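Home | Reviews | Workshop | Odds and Ends | About | Write to me

Last updated: March

Six weeks with the Skanovlow bench kit

I promised a proper write-up of the Skanovlow kit back when I was still waiting on the crate, and then the crate came and I disappeared into it for a while (sorry to everyone who emailed!). So here goes, long and rambling, with a pot of tea going cold next to me.

Quick background if you're new. I share a workshop unit in Sedden with Sobia Farooqui, who builds displays for small stores, and for ages the two of us have been talking about getting an arm to do the boring shelf tests. You know the kind of thing: put a bottle on a stand, take it off, put it back, do it again until somebody begs to go home. Sobia does a lot of drinks risers and she likes to know whether a bottle can be lifted out of the back row without knocking over the front one. She used to find this out with her own hands and a notebook.

Skanovlow don't make the arm. I had that wrong for the first month, so I'll save you the trouble. What they sell is the stuff that goes around an arm you already own or rent: the software, a set of calibration cards, a mounting template, a fat printed manual, and a support plan. You pick your arm from their list and they send the right version. We got ours through Nindby, the dealer, and Parveen Sandhu there was lovely about it, even when I called on a Wednesday evening five minutes before they closed to ask which way up the template went.

The price for the kit alone was 1336 dollars with shipping. The support plan is another 200 a year. That's a lot of money for us, and I did a fair bit of pacing before I hit the button.

Setting up

The manual says an afternoon. It took us a weekend and a bit, and I'd put most of that down to the cables. There's a diagram for the wiring and it's a very nice diagram, but it's drawn for someone with a bigger desk and a tidier mind. Mine ended up going everywhere. I keep meaning to get clips.

The calibration part I loved. You lay the cards out on the table, start the routine, and the arm goes and visits each one in turn like it's delivering mail. Then you type in the height of whatever you're picking from. If you get the height wrong it stops and sulks with an error code, and the codes are all in the back of the manual in a table that somebody clearly took care over. Error 1091 is the one I know by heart now. It means the gripper thinks it's lower than it is, and with us it was me every single time, measuring from the wrong edge.

Picking things up

So the job we bought it for. Sobia brought over one of her clear acrylic step risers and a bag of drinks from the gas station, and we set up the way she'd dress it for a customer, Coca-Cola in the red aluminum bottles mixed in with plastic bottles of yellow and amber stuff. One red one goes out on the bare table as the practice piece. 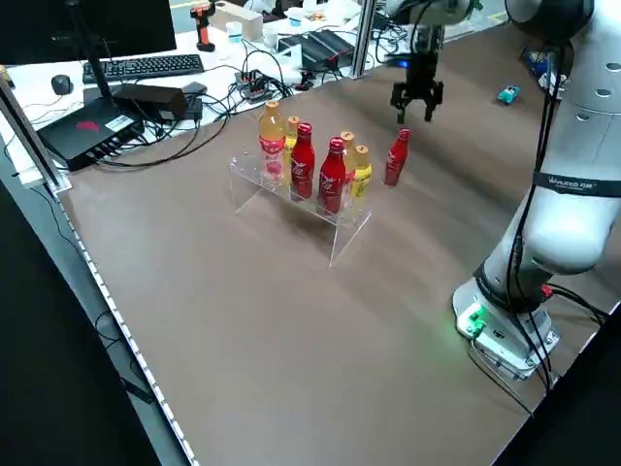

Zeeshan Jatoi

The practice piece is the bit of the manual I'd tell you to follow to the letter. You teach the grip on a single bottle standing by itself, save it, and only then move on to the ones on the stand. I skipped it the first time (of course I did) and spent an hour chasing a bottle around the table.

Once the grip was saved, the bottles on the front step were easy. You click the spot on the screen, pick the grip, and off it goes, slow and careful. I've set the speed to 2, the second lowest, and I don't see myself changing it. Faster looks great for about a minute and then you start worrying about soda in your power strip.

The upper step at the back is harder. The fingers need room on both sides of the neck, and when the bottles are packed in close there isn't any. The software has a thing called "lean in" where it comes down at an angle, and on a good day that does it. On a bad day it nudges the neighbor and you both hold your breath. I asked the support people about this and got Kerstin Lindqvist, who wrote back the same morning with a settings file and a very polite note suggesting I space the bottles out. Fair enough, but spacing is exactly what Sobia's trying to test, so we're still going back and forth on that one.

Clear acrylic is also a pain, by the way. The stand catches the light and if you use the camera option to find the step height it can come back with a silly number. We type it in by hand now. I turned the LED strip down a notch as well and I think that helped, though Sobia says I'm imagining it.

What I like

The log. Every lift gets a line with the time, the grip and whether it finished, and you can add your own comment. Sobia exports hers at the end of the day and sends it to customers with the quote, and one of them has already ordered a wider riser on the strength of it. That's the first time anything I bought for the workshop has made money!

I also like that you can stop it from the keyboard, from the screen, or with the button on the wall, and all three have worked whenever I've tried them. I try them a lot.

What I don't

The update notices. They pop up in the middle of a run and cover the one part of the screen you need. Please, Skanovlow, move the box.

The grip library is thin, too. You get cans, jars, cartons and a "small round" that I've yet to find a use for, and everything else you teach yourself. Adeel Abbasi, who has the unit across the yard, runs the older Bugti package on his arm and his library is way bigger. But his took him most of a winter to get going and the manual is a photocopy, so I'm not jealous exactly. A little jealous.

And the support plan really ought to be in the price. I can't picture anybody getting through the first month without it, and finding it on a separate line at checkout left me grumpy.

Would I buy it again

Yes, with the plan, and with a longer table. If you've got one dull job that you do over and over and you already have an arm sitting there, it's worth a call to Nindby to see if yours is on the list. If you're hoping to plug it in and have it tidy the whole shop, wait a while.

Next up we're trying it with glass jars. I've bought a roll of rubber matting and moved the rug.

Contact | Copyright Zeeshan Jatoi, all rights reserved | Back to top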